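We use cookies to remember your preferences. Accept | Manage settings

Workshop tips for the robot club bench

Notes from the Grastanell club, gathered before the December meet, where our team enters under the name Ralel. Most of them were learned the slow way.

1. Tape down the board

A shape sorter weighs nothing and holds grudges. One nudge from a block and it has turned a few degrees, after which every position you saved is a work of fiction. Double-sided tape on the corners, pressed hard. Peel it slowly when you go home or Segundo Rivadeneyra will hear it from the next room.

2. Clean the fingertips

Rubbing alcohol on a lint-free rag, before each session. Chip crumbs are not a grip surface, whatever the sophomores tell you.

3. Stop above the hole

Program a pause just over the board, then bend down and look. The red block with two legs is the one to practice on, as it gives you two ways to be wrong at once. Check the legs against the holes from the side as well as from the front.
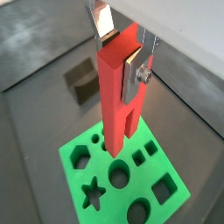 4. Go down slowly

Drop the speed to 6 percent for the last stretch. Yes, it's dull. Anselmo Puma ran it at 36 once and we found the star block behind the radiator.

5. Mind the wrist cable

A joint that can turn 360 degrees will happily do so, with the cable wrapped around it like a scarf. Leave slack, and unwind between runs.

6. Write the offsets on paper

Pencil, in the notebook, with the date. The laptop will pick the morning of the meet to install updates.

Get the Grastanell newsletter in your inbox. Enter your email to subscribe. Unsubscribe at any time.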